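Notebook, hand-held gripper collection, Masholm bench
August, started 9:40

Second morning on the pale table. Yesterday evening I moved all the objects to the shelf and today I begin each episode from the bare surface, as we agreed after the last training run. 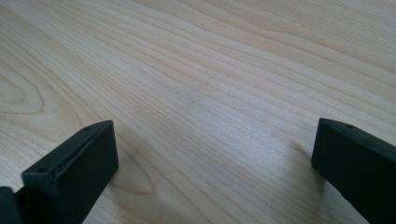
The reason for the change, so that I do not forget it: in the Stamden set almost every episode began with the fingers already close to the object. The policy learned to close very well and to search very badly. When we started it a hand's width too far to the left, it simply went down and closed on air. So now the rule is fingers open, a short pause, and only then the approach.

Settings for today. Exposure fixed, white balance fixed. Window blind down, ceiling lights only. I had automatic exposure on for the first 15 episodes and the brightness jumped each time my sleeve came into view, so these are marked as bad and I will repeat them after lunch.

About the tracking. I was worried that plain wood would give too few points for the pose estimate. The grain helps more than I expected, especially where it makes loops, but close to the surface it gets blurred and the estimate begins to drift. On the part of the table where the grain is straight, the drift goes along the grain and almost never across it. I do not know yet if this is a real effect or if I only want to see it. To check: same movement, tool turned by a quarter, same spot.

Also to decide: do we leave small specks and crumbs on the table or clean between episodes? Clean table is nicer for me, but the Soriano kitchen will not be clean. My opinion is to leave them. Please write under this line if you disagree.

11:20
Finished 80 good episodes. Task was pick up the cup, put it on the saucer, return to open. My wrist gets tired after a time and then I hold the tool lower at the start, I can see this in the height plot. It is a slow slope over the whole morning. Maybe this is useful variety, maybe it is only me being lazy. From now on I stop for five minutes when the plot goes under the line.

Lost 17 episodes in the export. The Claline script cuts an episode if there is no finger movement in the first two seconds, and this is exactly the pause that I now do on purpose. I changed the limit in my local copy and ran the export again, and they came back complete. The change is not in the shared version. Whoever uses the script before I merge it, please look at the log first.

15:05
Repeated the bad ones with fixed exposure. Good this time. Total for the table is now 207, with yesterday included.

One more thing about the fingers. The calibration wants the fully open width and I had measured it with the old tips. With the black square ones the number is a little different – I measured three times with the caliper and put the new value in the config. Old episodes keep the old value, do not overwrite.

For tomorrow:
quarter turn test for the drift
merge the export change
same task on the dark table, blind up
ask for a second wrist strap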